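第3章 機材の選定・予算・発注計画

最終更新日:2023年11月20日

3.1 この章の使い方

アームの組み立ては第4章。ここでは買う前に決めることだけ。読むのは購買担当と現場の導入担当、両方。片方だけで進めると、だいたい電源か作業台でもめる。

対象は卓上設置の単腕セル。双腕と走行台車つきは対象外、別冊を参照。

注意:見積もりを取る前に3.2を最後まで埋めること。空欄のまま商社に投げると、余計なオプションが乗った見積もりが返ってくる。

3.2 先に決めること

1. 作業を一つに絞る。「いろいろ試したい」は予算が通らない。ボタンを押す、部品を移す、ふたを閉める、どれか一つ。
2. 対象物の寸法と重さを測る。カタログ値でなく実物で。
3. 作業台の奥行と幅を測る。アームの根元の取り付け面も含める。
4. 台の上に常時置くものを書き出す。操作箱、治具、トレイ、ケーブルの通り道。
5. 非常停止をどこに置くか決める。人が立つ位置から手が届くこと。図面に丸を書いて終わりにしない。必ず立ってみて、手を伸ばす。
6. 使う人の名前と、休んだときの代わりの名前を書く。

メモ:4と5は後から変えるとケーブルの買い直しになる。長さ違いは返品できないことが多い。

3.3 予算の組み方

費目は次のとおり。順番は金額順ではなく、忘れやすい順。

・輸送と搬入(階段あげ、養生、梱包材の引き取り)
・ケーブル、コネクタ、端子台
・作業台の補強または新規
・安全対策(非常停止、柵またはセンサ、表示)
・ハンドの指先、予備を含む
・教育と立ち会い
・本体、コントローラ
・ハンド本体
・保守契約

手順
1. 費目ごとに行を作る。ゼロでも行は消さない。
2. 初年度と二年目以降を分ける。保守契約は二年目から発生する形が多いので、見落とすと翌年の予算で慌てる。
3. 通貨をそろえる。外貨の見積もりは換算日を横に書く。
4. 予備費の行を一番下に置く。承認のときに削られたら、削られた日を備考へ。

注意:ハンドと本体のメーカーが違う場合、取り付けフランジと通信の両方を確認。フランジだけ合って通信が合わず、変換ユニットを追加発注した例あり。追加分の稟議は本体より時間がかかった。

3.4 見積もりの取り方

標準の構成は、本体とコントローラをSöderlund、ハンドをIltia、操作箱とケーブル類をStellikで見積もる。まとめて商社に出すときも内訳は三つに分けてもらう。「一式」表記は不可。差し戻し。

1. 依頼書の様式に3.2の内容を転記。
2. 3社分を同じ日に送る。日がずれると有効期限もずれる。
3. 返ってきたら次を確認。
 ・型番が依頼書と一致するか
 ・納期が個別に書いてあるか
 ・送料込みか別か
 ・保証の開始日(出荷日か、検収日か)
4. 不明点はメールで聞く。電話で済ませた場合は、その日のうちに内容をメールで送り返しておく。
5. 見積書はPlurkumの案件フォルダに保存。ファイル名に型番を入れる。

保証の開始日は特に注意。出荷日起算だと、搬入待ちの倉庫に置いてある間も保証期間が減っていく。本体が先に届いてハンドが後、というのはよくある。

3.5 操作箱の仕様

安いので後回しにされがち。でも現場で毎日触るのはここ。

・ボタンの数は、今使う数プラス予備。箱の加工を後から頼むと割高
・非常停止は他のボタンと形も大きさもはっきり区別できるもの
・非常停止の接点は二重回路に対応しているか確認
・箱の固定方法(ねじ、磁石、置くだけ)を指定。置くだけは評価段階まで
・ケーブルの出口の向きを指定。未指定だとメーカー標準の向きで来る
・ケーブル長は台の端まででなく、制御盤の端子まで。経路に沿って測る

ケーブル長は1000 mm刻みの注文になる。迷ったら長いほう。余りは束ねて台の下へ。ただしアームの動く範囲には絶対に垂らさなこと。

電源ケーブルと信号線は別の経路で。同じダクトに入れる計画のときは、事前に電気担当へ相談。

3.6 作業台と配置の計画

1. アームの到達範囲を床か台にテープで写す。
2. 操作箱の位置を決める。ハンドが近づくのは作業対象のときだけ、が基本。操作箱自体が作業対象になる場合(ボタン押しの評価など)は、人が使う非常停止を別に用意して予算に入れる。
3. ケーブルの逃げる方向を決める。アームの根元と反対側に出すのが楽。
4. 台の表面を決める。評価段階は布やシートでもよいが、しわで対象物の高さが変わる。本番は固定できる天板で見積もること。
5. 周囲の余白を確保。台のまわりに人が回り込めるか。保守のときにコントローラの扉が開くか。
6. 配置が決まったら写真を撮り、発注書に添付。
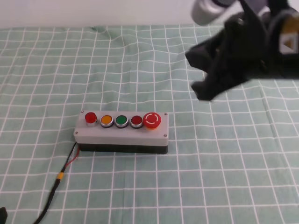

図3-1 評価段階の配置。操作箱の右端が非常停止、右上がアームとグリッパ。

添付写真には、操作箱、ケーブルの出口、アームが一緒に入っていること。別々に撮ると位置関係が伝わらず、メーカーから質問が戻ってくる。動作中の写真でもよいが、撮る人は動作範囲の外から。

メモ:評価段階の布は天板の見積もりに関係ないので、発注書では「天板別途」と書いておく。書かないと天板なしの台として手配されることがある。

3.7 発注の順番

納期の長いものから。

1. 本体とコントローラ
2. ハンド、指先
3. 作業台、天板
4. 操作箱、ケーブル
5. 表示類、消耗品

ただし操作箱の図面承認は1と同時に始める。図面の往復で時間を取られる。承認印をもらう前に加工を始めさせない。

分割納入になる場合は、納入ごとに検収するか、全部そろってからか、発注書に明記。後者なら保管場所も確保しておく。廊下は不可。

3.8 受け入れ時の確認

1. 箱の外観を撮影。へこみがあれば開梱の前に運送会社へ連絡。
2. 型番と数量を納品書と照合。
3. 操作箱は通電前にボタンを一つずつ押し、引っかかりを確認。非常停止は押した後、矢印の向きに回して戻ることを確認(回転復帰型の場合)。
4. ケーブルの被覆に傷がないか、端から端まで手でたどる。
5. ハンドの指先の予備が入っているか。入っていないことが多いので注意してくだい。
6. 記録用紙に日付と名前。

注意:この段階でアームを動かさない。動作確認は第4章の手順で、安全確認が終わってから。

3.9 問い合わせ

予算様式と費目の扱い、見積もり依頼書の差し戻しについては導入計画担当 Do-yoon Sung まで。件名に案件名と型番を入れてください。型番がないと探せません。

技術的な質問は各メーカーの窓口へ直接。回答は案件フォルダに保存し、見積もりに影響がある場合は3.4の手順3からやり直し。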